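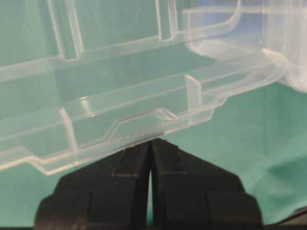 *Wrist view at the lower rim of the clear container, fingertips at the small notch. Attached to the opening post.*

## Transparent packaging: grasp proposals rejected at the rim

**nevine_perception** – September 25, 2019

We request comments on a recurring fault in our grasp pipeline. The attached view is from the wrist camera. The container is clear molded plastic with many ribs and ledges, and the teal surface behind it shows straight through.

The planner, Thampi, receives a segmentation mask and a depth image. On opaque items the two agree. On this container the mask is acceptable along the stepped lower edge, while the depth image returns the background through the walls. Thampi then scores the rim as empty space and rejects the grasp.

We reviewed 2,083 logged proposals from August. The rejections on clear plastic are concentrated at the outer rim. Proposals on the inner partitions are accepted far more often, and we consider those the worse grasps.

Configuration: Thampi with default scoring, depth hole filling enabled, mask erosion set to 2 pixels.

**ullulo_maint**

Please disable hole filling before changing anything else. The filter treats missing depth as an error to be repaired and takes its values from the nearest valid neighbors. With clear plastic those neighbors are the cloth, or whatever the surface is. The planner is then given a confident wrong answer in place of an unknown.

The Ullulo bridge passes invalid pixels through unchanged if `keep_invalid` is set. Thampi accepts them.

**pustholm_lab**

We respectfully disagree with the order of work proposed above. At Pustholm we disabled hole filling on a similar set of trays and the rejections continued, under a different error code. Thampi accepts invalid pixels, but the default scoring counts them against the grasp.

Our recommendation is to take the contact line from the color image alone. The edges in the posted view are bright and continuous for most of their length, and the notch just above the fingertips is a sharp feature. An edge fit in color, combined with a known table height, gave us a usable rim position without any depth on the object.

**ullulo_maint**

The table height assumption holds only if the surface is flat. I see what may be folds in the material toward the right side of the view. A fit that depends on plane height will carry that error directly into the approach.

**pustholm_lab**

That is a fair objection. We work on a rigid plate. On fabric we would widen the height tolerance and close under force control.

**grip_policy_k**

A separate point concerning the mask. Erosion of 2 pixels is suitable for cartons. On a thin rim it may remove the very strip the fingers are meant to hold. I would set it to zero for this class and rerun the log before debating depth.

I would also caution against using the embossed lettering as a feature. It is too faint to read in this view, and a tracker will lose it as soon as the highlights move.

**nevine_perception**

Thank you for the replies. We had not considered the erosion setting. The log will be replayed in two configurations:

- erosion at zero, hole filling enabled
- erosion at zero, hole filling disabled, `keep_invalid` set

The color edge fit will be evaluated afterward as a separate branch – it requires a change to the planner interface, and that change needs internal approval.

**ullulo_maint**

Please keep a run with the original erosion and hole filling disabled. Without it you cannot attribute any improvement to one setting or the other.

**nevine_perception**

Agreed. It has been added to the replay list.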